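Search this project

# Solton Household Waste Diary

Weekly notes on what people throw away at home, collected in the Solton area and typed up as plain text. Version 2, last changed Jun 28, 2025.

## What is in it

- 753 diary entries, one line each
- a list of item names with their spelling variants
- a short guide to the sorting rules used

Each entry gives the week, the room, the item and the bin it went into. Weights are in grams. Anything over 2000 g was left out and put in a separate file, bulky.csv.

## Known problems

Entries from March are patchy. Several households wrote "paper" for tissues, kitchen roll and receipts alike, and these have not been split. Room names follow whatever the household used, so "lounge" and "living room" both appear.

Small bins, living room:

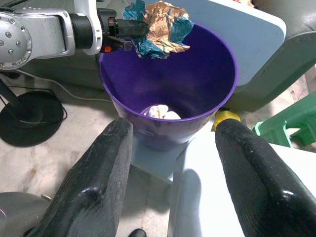
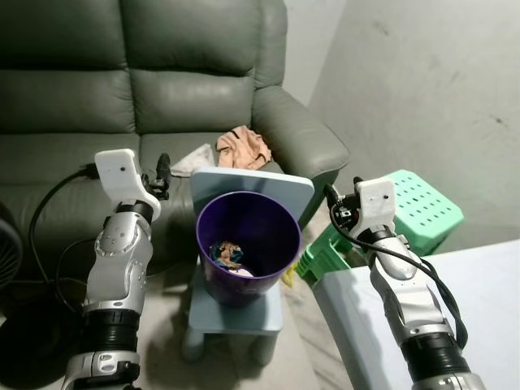
## Using the files

Files are comma-separated, UTF-8, with a header row. Blank weight means not weighed. Please keep the household codes as they are if you pass the data on. Corrections go to Mathias Fankhauser, with the line number and the file name.

Contact | © Solton Waste Diary | Back to top

2 comments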